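Kartha Common Room: Tables, Shelves and Small Things

Gallery page, updated February 19, 2022

The common room at Kartha was refitted over the summer and has been back in use since the first week of this month. Shagufta Sethi looked after the furniture and Waldemar Piątek did the walls, the lighting and most of the carrying. This page is for members who haven't been in yet and for anyone thinking of booking the room.

The old room had carpet tiles, a bank of metal lockers and a serving counter left over from when the building was a staff canteen. The lockers went to a football club and the counter went to the tip. The carpet came up in one morning. Under it was a concrete floor in better shape than expected, so it was ground, sealed and left bare.

The budget was $2000 for everything apart from the electrical work, which was paid for separately. Most of that went on the tables. The chairs are the old ones with new feet.

The tables

All the new tables have white tops. Shagufta wanted a darker colour but the supplier, Dritetti, had white in stock and a four-month wait on anything else. They are bright under the new lights. If you find the glare hard on your eyes, the seats along the back wall are better, and there are cloths in the cupboard next to the sink.

The tops wipe clean with a damp cloth. Please don't use the cream cleanser, as it leaves a dull patch. Ballpoint comes off with a bit of methylated spirits. Permanent marker doesn't come off, as we found out on day 2.

People have been using the tables for whatever they like: phones down, a soft toy from home, sewing, homework, a cup of tea. That was the idea. The old canteen tables were bolted down in rows and you couldn't do much at them except eat. 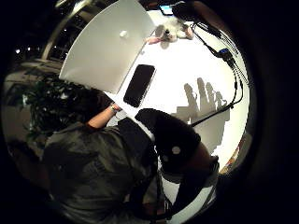

Food is fine anywhere in the room. Hot dishes need a mat, and the mats hang on the hook by the kettle. Waldemar has asked that they go back on the hook and not in the drawer, where they get pushed to the back.

The tables fold and can be stacked against the end wall. It takes two people to fold one safely. The catch underneath is stiff and needs a firm push with the palm of your hand.

The shelves

Waldemar built the shelves from timber that came out of the old stage. They are fixed to the brickwork and will hold books, but please keep the sewing machines on the floor level. The Omitness board games have moved to the second shelf from the top, away from the toddlers, and the jigsaws are beneath them. Any jigsaw with a piece missing has a note taped inside the lid.

The Odix speaker is kept on the end of the bottom shelf. The lead is short and won't reach the middle of the room. A longer one is on the shopping list.

The toy basket

Soft toys and picture books can be left for other families to use. We wash the soft toys at the end of each term, so please don't leave anything that can't go through a machine. Toys with batteries go home with whoever brought them, as do toys with small parts.

Anything left behind by accident is kept in the lost property tub for 17 days, then goes to the op shop. At the time of writing the tub has a child's raincoat, a pair of reading glasses in a brown case, one gardening glove and a set of keys on a green ribbon. The keys have been there the longest. If they are yours, ring the office.

Phones and charging

There are power points along the window side and none in the middle. Please don't run a charging lead across the floor to a table, even for a few minutes. If you leave your phone on a table, keep an eye on it. The room is open to everyone and we can't look after personal things.

Still to do

The blinds haven't arrived. Until they do, the window seats get full sun from lunchtime on and are too warm for small children.

The kitchen end will be painted in July, when the room is closed for the school holidays anyway. Shagufta has colour cards in the office and would like opinions before then. So far the grey-green is ahead.

Booking

The room seats 20 at the tables. Larger groups can borrow the stacking chairs from the hall, provided they are carried back the same day. Book through the office in person or by phone. The key has to be returned through the slot beside the front door, not the letterbox, which has no bottom.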